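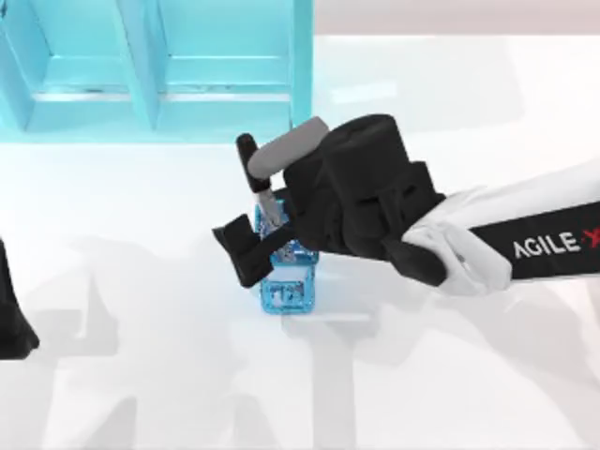 ¿Merece la pena comprar un velero de 11 metros a medias?

Publicado el 26/08/2026 en Náutica y embarcaciones

popa_redonda

Buenas. Un amigo y yo queremos comprar a medias un velero de segunda mano de 11 metros que está amarrado en Breltside. El barco tiene 23 años, el motor se cambió hace cinco y las velas son las que trae, ni nuevas ni para tirar. El precio nos encaja a los dos si lo partimos.

Lo que no tengo claro es todo lo demás. El vendedor tiene el amarre alquilado al puerto y dice que pasa al comprador, pero en la oficina me contestaron que eso se solicita aparte y que hay lista de espera. El seguro lo lleva con Roltemitz y nos ha ofrecido seguir con la misma póliza. Tampoco sabemos cómo repartir los gastos: mi amigo navegaría casi todo el verano y yo fines de semana sueltos.

¿Alguien ha comprado un barco entre dos? ¿Conviene hacer un contrato o basta con poner los dos nombres en la documentación? Querríamos cerrarlo en septiembre.

Uzor

Tuve uno a medias durante 16 años y lo volvería a hacer, pero con papeles. Que figuréis los dos como propietarios sirve para acreditar de quién es el barco. No dice quién paga una avería ni qué pasa si uno quiere vender y el otro no.

Nosotros firmamos un acuerdo privado de dos hojas. Los gastos fijos (amarre, seguro, varada anual, antifouling) iban al 50 %, navegara quien navegara. El gasóleo lo pagaba el que lo gastaba. Las averías, a medias, salvo golpe o descuido claro, en cuyo caso la franquicia del seguro la ponía el que iba al timón. Para cualquier compra por encima de una cantidad hacía falta el visto bueno de los dos.

La cláusula que más usamos fue la del calendario. En agosto, quincenas alternas, y cada año se cambiaba el orden. Si tu amigo va a navegar mucho más que tú, podéis pactar otro porcentaje en el mantenimiento — las velas y la jarcia se gastan con el uso — pero yo dejaría el amarre a medias.

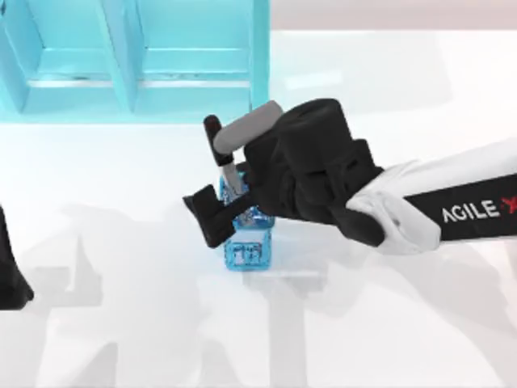
Poned también por escrito la salida: quien quiera vender avisa con tiempo, el otro tiene preferencia y el precio lo fija un perito que aceptéis los dos. En mi caso se hizo así y seguimos hablándonos.

Del amarre, hazle caso a la oficina y no al vendedor. Pide la respuesta por correo electrónico antes de dar una señal. Si no hay plaza, pregunta en Misance; allí tuve el barco dos inviernos y el trato fue correcto, aunque la entrada con viento fuerte es incómoda.

quilla_corrida

Con esa edad, perito antes de firmar y con el barco fuera del agua. Que mire la humedad del casco, los tornillos de la quilla, los pasacascos y la jarcia. Si nadie sabe cuándo se cambió la jarcia firme, contad con cambiarla y restadlo del precio.

La póliza no la deis por heredada. Llamad a la aseguradora, decid que vais a ser dos propietarios y que navegáis los dos, y que os lo confirmen por escrito.

barlovento_5

Mi cuñado compró uno con un compañero y lo vendieron al segundo año. Yo alquilaría.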